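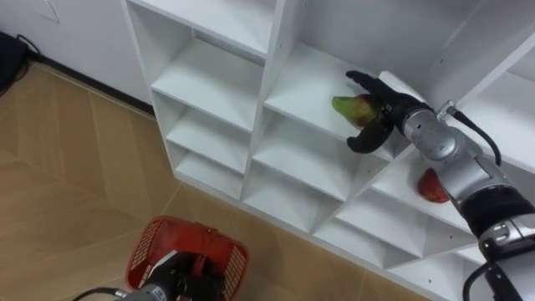 Nirska hand kit fitted to both arms, fruit and basket task.

The Nirska is a black fingered hand kit for home and shared-workshop humanoid builds, and I'm pretty thrilled with where it has ended up! It began as a replacement for the Bevau claw, which was great with boxes and hopeless with anything round. Each kit comes with one hand, a wrist adapter, a coiled spare cable and 12 finger pads in a matte grey tin.

Setup takes an evening if your arm already speaks Covo. If it doesn't, you'll want the Chaudhry bridge board as well (sold separately, and in stock again from January).

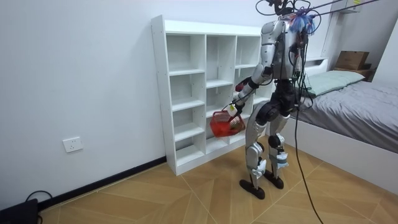 Plan your cable runs before you bolt anything down. I left 40 cm of slack at the elbow on my first go and it was too much – it snagged every time the arm turned. Clip it close to the forearm and leave a small loop at the wrist.

Grip strength is set in software from 0 to 200, and I run fruit at 115. Start low and work up with something you don't mind bruising. 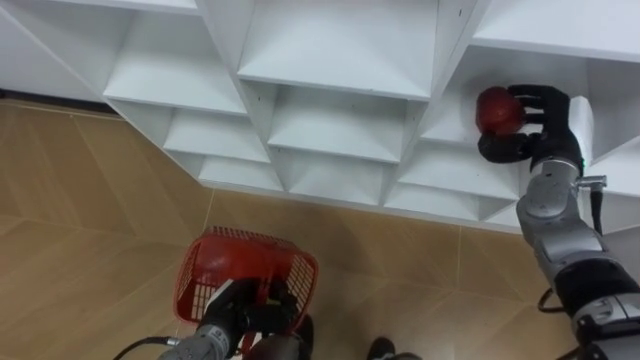 Wrist status is a single light, so you can check a hand from across the workshop without opening the laptop. Green means powered and listening. It sits on the side of the wrist just below the hand, and you can still see it with the fingers closed on an apple.

Colour options are black only for now. Wiring notes by Saadet Şimşekoğlu are included with every kit, and they're really good.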